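Last updated: November 7, 2019

Speaker notes: What Yeo's gardens tell us about scent

Start with the 1706 planting list, because I love it! Whoever wrote it put fragrance before colour on every line, and that's the whole talk in a nutshell (pause, let them read the slide).

Move on to roses. Old climbers at Starnetti smell strongest on a warm morning in August, and you can walk the long wall there and pick up tea, clove, even a bit of apple. Mention the silk and plastic sort too, roses and hydrangeas alike. Lovely on a table, but no use to a bee.

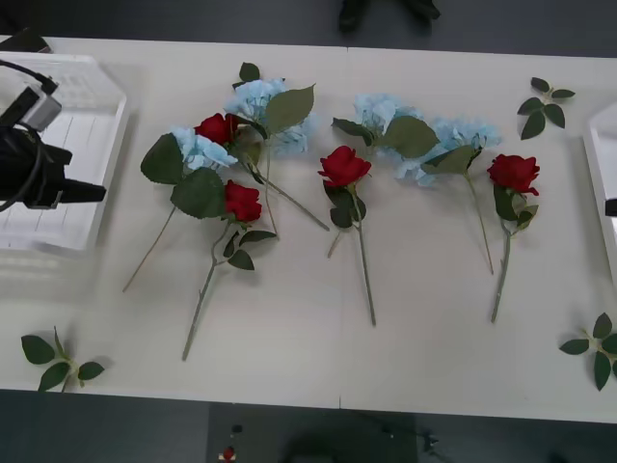
Why do some modern roses have hardly any smell?

Breeders often chose long vase life and strong stems, and scent got lost along the way.

Then the Bindumia trial beds: 91 roses, all sniffed before breakfast, what a job! Pass round the two scent strips now, the clove one first. Leave plenty of time for questions, people always want to tell you about their gran's garden.

We use cookies to remember your settings. Accept | Manage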